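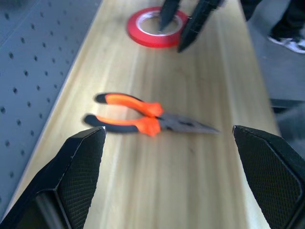 Torwood Competition Cage Panels and Flooring

The Torwood is a modular fighting enclosure supplied by Siltent to mixed martial arts gyms, regional promotions and athletic commissions. It is sold as a complete eight-sided cage or as separate panels for gyms that train against a single wall.

Each panel consists of a welded steel frame, coated chain-link fencing and a padded top rail. Panels join with four locking pins and may be put up on a raised platform or directly on a level gym floor. Two gates are included with every complete cage, placed on opposite sides so that both corners have their own entrance.

Floor padding is sold under the Kavine name and is covered by a one-piece canvas. Promotions that print sponsor marks on the canvas should order a second cover, as printed covers are not accepted for return.

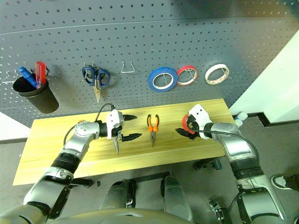

Equipment Catalog, Page 344

Ordering Information
Complete cage, item 965
Single wall panel, item 800
Kavine floor padding, sold by the set
Moussa post covers, sold singly or by the set

Moussa post covers fit all Torwood posts made since the change to the wider base plate. Customers with older posts should state this when ordering — the earlier cover has a different closure and is cut to order.

Siltent has supplied more than 800 wall panels to gyms and event operators. Replacement fencing, pins and gate latches are kept in stock for all current models. Requests for parts should give the number stamped on the inside of the gate post.

Inspection and Care

The fencing should be checked before every event and at least once a month in daily training use. Any panel with a broken strand or an exposed wire end must be taken out of service until the fencing has been replaced.

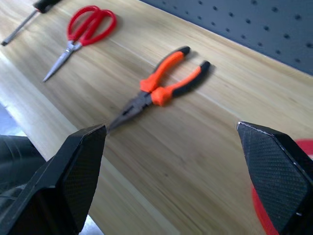
The canvas should be cleaned after each session with a mild disinfectant and left to dry fully before it is rolled. Bleach weakens the stitching and will void the warranty.

Delivery and setup are arranged through Svatopluk Hrnčiar, Event Equipment Office. Orders for January events are subject to available delivery dates, and a signed floor plan is required before a date can be confirmed.

Prices and specifications revised 12/27/18.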